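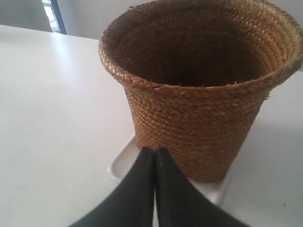
How long can houseplants go without water while you're on vacation?

Most of them, a week easy. Two weeks if you set things up right and don't panic. The thirsty ones are the exception, more on those in a sec

ok so I went to Ulunholm for 13 days and came home to almost everything alive. People asked how. Thread, typing this between loads of laundry

First thing, what I did wrong last time. Five days away. FIVE. Watered everything like a maniac the night before, shut the blinds, left. Came back to a mushy peperomia and a bathroom that smelled like a pond

So the lesson I took was drowning them before you go is worse than doing nothing. Roots sitting in water in a dark room. Rot city

This time I started early. Stopped feeding everything two weeks out. No fertilizer, no repotting, no big prune. You want them bored

Did not buy anything new either. Walked past the Falcão nursery twice with my eyes on the sidewalk. A plant that's been in your place three days is not a plant you can leave

Then sorted them by thirst. Literally just moved pots around the floor into groups. Don't care / care a little / drama

Don't care: snake plant, zz, both jades, all the cactus, the ponytail palm. Normal water a few days before, then forget them. I really mean forget. My snake plant once went all of October with nothing and put up a new leaf

Care a little: pothos, philodendron, spider plants, rubber tree, hoyas. Good soak the morning you leave, let it all drain out, dump the saucers. Move back from the window a few feet

Drama: ferns, calathea, peace lily, basil, anything in a tiny pot. These are the whole problem. Everything below is about these guys

Oh and tiny pots in general. Pot size matters more than what plant it is, in my experience. A pothos in a yogurt cup is a drama plant 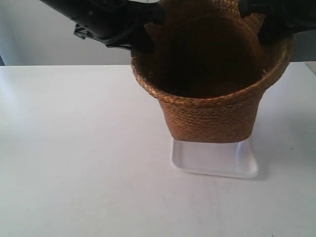
Dump the saucers, I said that already but saying it again. Water in the top, wait half an hour, tip out whatever ran through. Every pot. Takes forever, put a podcast on

Light next. Less light = less drinking. But don't do what I did and shut everything tight. Sheer curtain, or pull them back into the room. Dim is ok for two weeks, dark is not

Heat. It was going to hit 90 while we were gone and I am not paying to cool an empty apartment. So all the drama plants went in the bathroom, which has one north window and stays cooler than anywhere else

Grouping helps a little I think?? People argue about this one. Some say the humidity thing is tiny. I group them anyway bc it's easier for whoever's watering

Wicks. Ok. Cotton string didn't work for me, it dried out in the middle. Thick nylon cord did. One end a couple inches down in the soil, other end at the bottom of a jar of water. Jar a little higher than the pot

WET THE CORD FIRST. All of it. If it goes in dry it just sits there like a shoelace

And test it a week ahead!! Not the night before. Two of mine moved so much water the fern was swimming by morning. Thinner cord fixed it. One did nothing at all and I still don't know why

I also bought the Stirine drip kit, which was $154, and which I would not buy again. Works fine. But it's for like a whole patio and I had it running to four pots in a bathtub. Timer clicks all night too. Could've got a lot of cord for that

The upside down bottle thing. Tried it, hated it. Emptied in an hour in the loose soil, never emptied in the dense one. If you make it work good for you

Plastic bag over the fern was the winner. Big clear bag, couple of sticks so it doesn't touch the leaves, tucked loosely under the pot. Water it first, let it drain. Out of the sun or you cook it. Thirteen days and the soil was still damp, I was kind of amazed

Don't bag anything fuzzy or succulent. Learned on an african violet. RIP

Now the human part. If you have a person, use the person, but make it EASY

Teresa Barreto lives downstairs and came up once, in the middle. Once! I used to ask people to come every two days and they'd overwater out of guilt. They came all the way over, they want to do something, so everything gets a splash. One visit, one job

What I left her was one index card. "Bathroom only. 300 ml each. Skip anything with a bag on it." And a measuring cup sitting right on the card. That's all

Previous notes I've left were two pages with drawings. No one read them. Would you

Also took everything she was NOT supposed to water and put it in the bedroom with the door shut. Out of sight, safe from kindness

If your sitter does plants too, different story. Gonçalo Paiva watched them for me last year and he sticks a finger in every pot and decides for himself. Let a person like that do what they want. He texted me a photo of a root. Fine

Tried the Numiler app for reminders, shared the list with Teresa so it would ping her phone. It pinged her a lot. She asked me to make it stop. Back to the index card

Outdoor stuff, quick, bc someone asked. I have a small balcony, that's it. Move pots to shade, push them close together against the wall, saucers under them are ok outside in real heat as long as you aren't expecting a week of rain. Pick every tomato and every flower before you go, even the half ripe ones. Mulch on top, even just some bark

Hanging baskets come down. They dry out so fast in the wind. Set them on the floor in the shade with the rest

Basil: I don't think basil can be saved. Make pesto, buy another one

What about when you get home. I think people mess this part up more than the leaving part

Don't water everything the second you walk in. I know. Bags down, shoes on, reaching for the watering can. Check first. Half of mine were still fine and would've been way too wet

If something's totally dry and the soil has shrunk away from the sides, top watering runs straight down the gap and out the bottom. Stand the pot in a bowl of water for thirty min or so till the top feels damp. Then drain

Peat mixes are the worst for that. Coir seems to soak up again easier, at least for me

Crispy leaves, cut them off. Droopy but green, wait a day before you do anything crazy. Peace lily was flat as a pancake when I got in, standing up by dinner. They do that for attention

Yellow and soft is the bad one. That's too much water, not too little. Slide it out and look at the roots. Firm and pale = ok. Brown and slimy, trim those bits, fresh dry-ish mix, hold off watering a while

Move them back to the light slowly. Few days halfway, then the window. I stuck a calathea right back in its spot once and it got bleached patches that never went away

Check for bugs too. Two weeks of warm still air is heaven for spider mites. Look under the leaves, look for little webs. I found some on the ivy, stuck it in the shower, did that again every few days

Final score since people want it. Lost: the basil (expected), one maidenhair fern, which I'm told is just what maidenhair ferns do. Everybody else made it. The hoya has buds???

Couple replies I'm answering here bc I can't keep up

"Do water crystals work" dunno, never used them indoors

"Can I leave them in the tub with an inch of water" for two or three days sure. For two weeks I wouldn't, the ones that hate wet feet will be goners

"How do you do this in winter" easier! They barely drink. Just keep the heat on low and don't leave them touching a cold window. I went away over new years and did nothing except turn a few pots arond

"What cord" plain braided nylon from the hardware store, the thin stuff and the medium stuff. Get both, try both

Edit 05/08/2024: lots of you asking about orchids. Mine's in bark and I soaked it for fifteen minutes the morning we left, let it drip dry, and left it with the care a little gang. It was fine at 13 days. Bit wrinkly on the bottom leaves. Soaked it again when I got back

ok dryer's done, gotta go. Will post the hoya if it opens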